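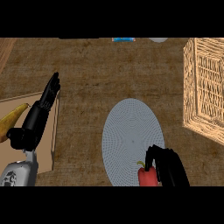 Switching dentists after 19 years

October 4, 2020

My old dentist retired in the spring and sold the practice to a chain. I gave the chain one try. They were polite and on time, and they wanted to replace four fillings that had never bothered me. I asked for the X-rays and went looking for somebody else.

I had been going to the same office in Holley for 19 years, so I didn't know how people find a dentist anymore. I asked at work. I got three names, and two of them weren't taking new patients. The third was Dr. Carvalho in Prullton, a 55 minute drive if the bridge is open and longer if it isn't. I made the appointment anyway and figured I could move later if the drive got old.

Getting my records over there was the hard part. The chain said they would email them. A week later they said they had emailed them. Dr. Carvalho's front desk said nothing had come in. It went back and forth like this for 13 days, and in the end I drove over, signed a form at the counter, and left with everything on a disc. If you're doing this yourself, skip the email and go in person. Bring a photo ID. Ask for the periodontal chart too, which is the page with the gum measurements. It wasn't on my disc and I had to go back for it.
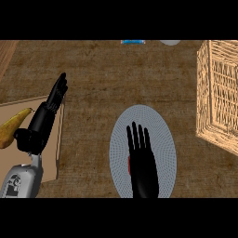 The first visit cost me $390 out of pocket. That covered the exam, a cleaning, and one new set of X-rays, because the full set on the disc was too old for them to use. My insurance through work treats Dr. Carvalho as out of network, so I paid at the desk and mailed in the claim. I haven't heard back yet. I'll add a note when I do.

On the fillings, she looked at all four and said one has a small gap along the edge that should be fixed at some point. The other three she would leave alone and check again next year. She showed me the gap on the screen and I could see what she was talking about. I'm booked for December to have that one done.

The office itself is small. With the virus they have you wait in your car and call when you get there, then they take your temperature at the door. I didn't mind that. The parking lot is shared with Sternetti, the tile store, and the spots near the door fill up early.

Mackenzie Friesen left a comment on my last post asking if I'd consider a dental school clinic to save money. I looked into it. The closest one is two hours away and the appointments run most of a day, so it won't work with my schedule. For someone with more free time it might be worth a call.

I still need to get my husband's records moved. He hasn't been in for a while and isn't in any hurry, but I have the form in my bag for the next time I'm in Holley.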